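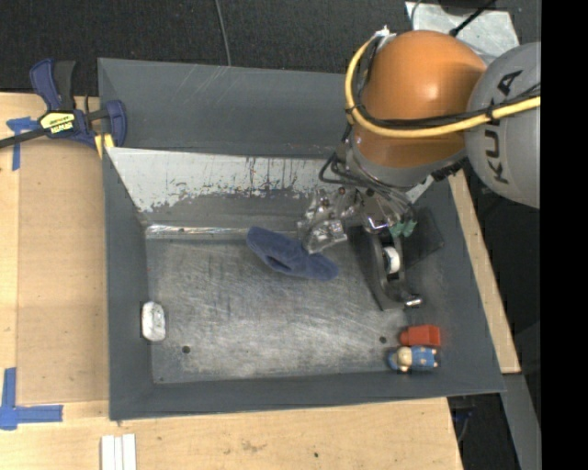 The bin at Tullgate, orange arm at work.

Rule 8 said the arm must never enter the bin without a written reason. I had signed 892 of them. "Reason: tape dispenser," I wrote, and under it, "Reason: blue cloth thing."

The man from Verkden read the page twice.

"Who checks these?"

"I do."

"And who checks you?"

I showed him Rule 2, which said the signer was to be trusted. He copied it down — slowly, in pen — and asked who had written it. I turned to the next form.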